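Re: [hutport-growers] Blight on stored seed potatoes?

On 2020-04-04 a list member wrote:
> Has anyone had trouble with the Resholm seed potatoes this year? I set
> out 30 of them in egg boxes and half have gone soft at one end. The
> rest have nice stubby green shoots. Should I bin the lot or plant the
> good ones? I'm on the heavy clay by the bottom gate.

Hello all,

Oh, I do feel for you, mine did exactly this the year before last! I'd plant the good ones and not fret. The soft ones want to go in the household bin though, please don't put them on the shared heap (we had potatoes coming up in the bean rows right through to October last time).

Are yours somewhere warm? I had mine on the kitchen windowsill over the radiator, which was daft of me, and they sulked and shrivelled. Now they live in the porch, where it's cool and bright, and they've been grand. I get the Jaunzems earlies these days - a bit dearer but very even in size, and they don't seem to mind our clay so long as I fork in plenty of leaf mould first.

On your patch I'd wait another fortnight. I stuck a finger in the soil down by the bottom gate and it was like cold putty. Mine are going in 30 cm apart on a bit of a ridge so they don't sit in the wet.

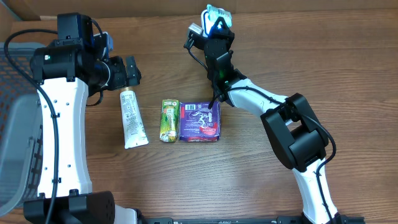
Oh, and while I'm on, I've still got most of a big sack of Sevine chicken pellets in the shed if anybody wants a bucketful. I bought far too much, as usual! Bring your own bucket and a peg for your nose. The shed padlock is the stiff one, so give it a good wiggle and pull down hard.

Let us know how the survivors get on, won't you?

Plot by the water tank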